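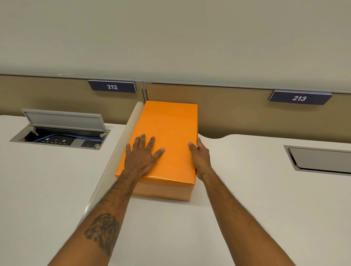
Last updated in October by Catriona Guthrie, Workplace Services, Elier. This page covers the gift and sample wrapping work at Buchanan House and the move to the Sirent wrapping cell. Send anything it doesn't answer to Catriona or to Dougal Galbraith.

## Will anyone lose their job?

No. The nine people who wrap now are all staying on the same grade and the same hours. Two of them will train as cell operators first. The others will be offered the training after that, and can say no.

## What will the cell do?

It will wrap plain rectangular boxes in the three standard sizes. It cuts the paper, folds it, tapes it and puts on the address label. Orders with one box in a standard size will go to it by default.

## What stays by hand?

- Odd sizes and anything soft or round
- Orders with a handwritten card
- Customer-supplied paper
- Rewraps and returns

Dougal expects hand work to be a smaller part of the day but a fussier one. Allow more time per item than you do now. The hourly target for hand wrapping has been withdrawn and won't be replaced until we've seen a full season.

## Do I keep my desk?

Yes. Desk numbers aren't changing. The cell is going into the old Barach store on the ground floor, so no one has to move to make room for it.

## Who do I report to on a cell shift?

Dougal, whichever team you are in. Leave and sickness still go through your usual line manager.

## Are we being filmed?

The cell has cameras pointing at its own work area, which it uses to find the edges of the box. Pictures are kept for eight days in case of a fault, then deleted. They aren't used for appraisals. If you don't want your hands or tattoos in them, long sleeves and gloves are fine on cell shifts.

## What if it stops?

Press the amber button, wait for the guard to unlock and take the box out. Don't reach in over the guard. If it stops twice on the same order, wrap that order by hand and write the number on the sheet by the door.

## Is there extra pay for operators?

Not settled. The union has asked for an allowance and Elier has yet to reply. The answer will be added to this page.

## How long is the training?

Nine hours, in paid time, split over several mornings. Rooms and start times will be emailed by Catriona.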